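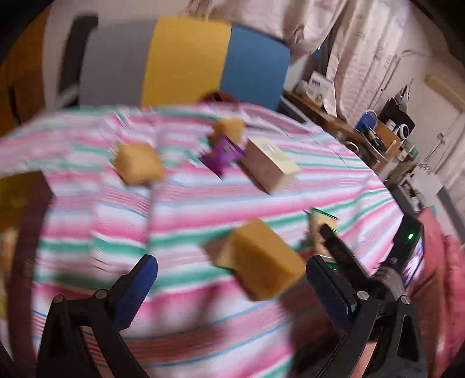

Sanaa El Ouafi wrote that she would keep paying for Trasiscombe right up until they pulled the plug, and I have to say I'm with her on that one, even after the March patch and everything that came with it. I've got 690 hours in that silly harbor town and I can't think of another management game where I've cared so much about where the fish market goes.

But I do want to push back a little on the idea that the offline mode will save it. The way I read the notice, you get to keep your own town and that's it. No trading ships, no visiting other people's harbors, no seasonal fairs. For me the fairs were the whole game! My sister and I used to get on every Sunday evening with a pot of tea and argue over lanterns.

pinwheel_otto
2021-07-16
I get the sadness, I do, but offline mode is more than most studios would give us. Juvosness could have just switched the servers off and left us with a login screen (I still have two games on my shelf like that and they make very nice coasters). I tried the test branch last night and the single player side runs great. Your storms still roll in, the ferry still gets stuck behind the lighthouse, the goats still wander into the chapel. Ships come in too, they're just run by the computer now and their prices are a bit stingy.

maplehatch
Stingy is putting it kindly, otto. I had one offer me 54 coins for a full hold of salt. Online I'd get 800 for that on a bad day, and usually a nice note from whoever was buying. If they want this to work as a solo game they have to redo the whole economy, and I don't see that happening with the team they've got left.

pinwheel_otto
Did you have the Navarro tariff turned on? It carries over from the online rules and it eats nearly everything. Go to town hall, second tab, and scroll all the way down past the flags. Mine more than tripled after I switched it off.

maplehatch
Oh for heaven's sake. It was on. Okay, I take back some of that, but only some, and I'm still cross about the notes.

brindlecove
Hello all, long time reader, I don't post much. Has anybody figured out if the DLC islands come along? I bought Palden in the spring sale and I've hardly set foot on it, what with work and the new baby, and I'd hate to lose it before I've even built the cable car.

tallow_and_tin
Congratulations on the baby! Palden is safe as long as you sign in once with the new launcher before the shutdown, so please do that this weekend and don't put it off. My save got stuck at 78 percent on the first try and I had a small panic, but I left it alone, went and made supper, and it had finished by the time I came back.

I'm with maplehatch on the rest of it though. A refund on the season pass would have been the decent thing, and "here are some free hats" isn't a refund, however nice the hats are.

pinwheel_otto
They are very nice hats.

brindlecove
Thank you tallow! Signing in tonight once everyone's asleep. Do I need to unlink my old account first or does the launcher take care of it?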